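Palomino cell, walkthrough checklist before a data block
Filled in October 4, 2025. Checklist revision 2. My comments go under each item, and yes, I know they run long.

What we're testing: whether a policy trained on the head view plus the wrist view (the Zadari mix) holds up better than head view alone when the room isn't tidied to match training. Block size is 500 episodes. The last block gave us 269 usable ones, which is the whole reason this sheet got longer!

1. Floor and aisle
Walking path clear: OK
Spills, tape ends, cables: OK
Chairs out of the path: COMMENT

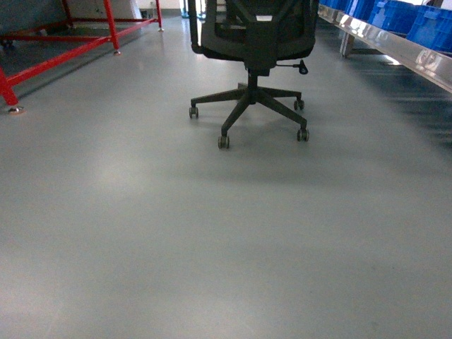

The head-only policy is the one I worry about in this section, as its base motion leans so hard on what the floor looks like. In June it slowed down for glare, and I spent days blaming the Merkeo planner for it (sorry, Merkeo). So I check the lighting on the gray floor as well as the walking room. The open stretch is good, but the black office chair is standing in the aisle between the red frame and the blue bins, and casters roll. Chair gets parked at the desk before the block starts. I'd love to train with it there someday, just not in this comparison.

2. Stops and power
Both stop buttons pressed and reset: OK
Battery above the line on the chart: OK
Charger cable hung up: OK
No complaints. The second button still feels mushy to me, so I pressed it again and it latched fine. Ticket 43 stays open until somebody swaps it.

3. Logging
Bustora recorder running, clocks matched: OK
Disk space for a full block: OK
Head and wrist streams both saving: OK
Please check both streams by opening a file. The little green light only means the recorder is on, and I learned that the slow way.

4. Table and wrist view

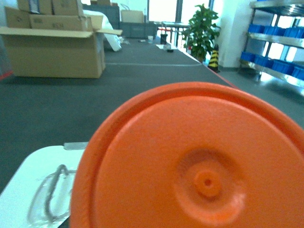

Comments by the cell lead, Palomino checklist, rev. 2

Clutter on the table is allowed for this block, within reason. Cardboard boxes can stay, open flaps and all, as long as the arm's path clears them. Bagged cable is fine on the table but never under a part we're going to grasp. Large round parts like the orange lid get their own line on the sheet now: log the start pose, and note it if the lid fills a big piece of the wrist view. My hunch is that the two-view policy earns its keep on far reaches and gives some of it back up close, and I can't show that without those notes.

Window light: COMMENT. Strong daylight at the far end. Write down the blinds setting and leave it alone for the whole block, please.

5. Sign-off
Ready to run once the chair is moved and the blinds setting is on the sheet. Head-only goes first this time, then two-view, same start poses for both.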